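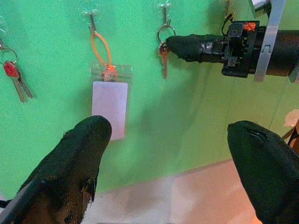 Four months in with the Skonitz two-arm system at our front desk, and people keep emailing me to ask if it's worth the money, so I'm writing it all down once and sending everybody the link.

We run self-storage plus a few workshops out back, so keys and visitor badges are a huge part of our day. Before this, whoever opened up spent the first hour matching keys to hooks and chasing the ones that never came back the night before. Now the arms do the hanging up and the handing out, and Dewanti Sembiring (she's on mornings) gets to drink her coffee and talk to customers.

**What I like**

It's patient! A key ring is a fiddly little thing to get on or off a hook, and this machine will nudge at one for as long as it takes. Our log says 3,617 pickups so far. I've stopped watching it, and for me that's a big compliment.

The Clikov software that comes with it is fine. You teach it a hook, you name the hook, done. Irfan Majimbun set up our whole wall in an afternoon, and he'd never touched a robot before (he does our door locks).

**What bugs me**

The fingertip covers wear out. Fabric against metal hooks all day, what did they expect? A replacement set is $50, which feels steep for what you get, and I wish they'd put a spare set in the box.

Lanyards are slower than keys. A key ring stays more or less where you left it, but a loop of cord swings and twists, and a badge sleeve turns with it. If you mostly hand out badges, ask for a demo with your own badges before you sign anything. Oh, and space your hooks out more than you think you need to. We had to redo ours.

Support answers email quickly and the phone hardly at all.

**What it did to the job**

This is what I really get asked about. We didn't let anyone go, and I told everyone that up front, but Juwita Nair was still pretty frosty with me for the first few weeks. She'd run that key wall for years and could tell you who had what without looking. I should have asked her before I ordered, and I've told her so. She does the hook layout and the nightly check now, with a raise, and she's a lot pickier than I'd ever be.

One downside: the morning key hunt was when the early and late crews used to chat. That's gone, and we've started a 4 p.m. overlap to get a bit of it back.

**Would I buy it again?**

Yes, for keys. Four stars. The service plan is $900 a year and I'm still deciding on that one, so if you've got it, email me and tell me whether you've ever used it.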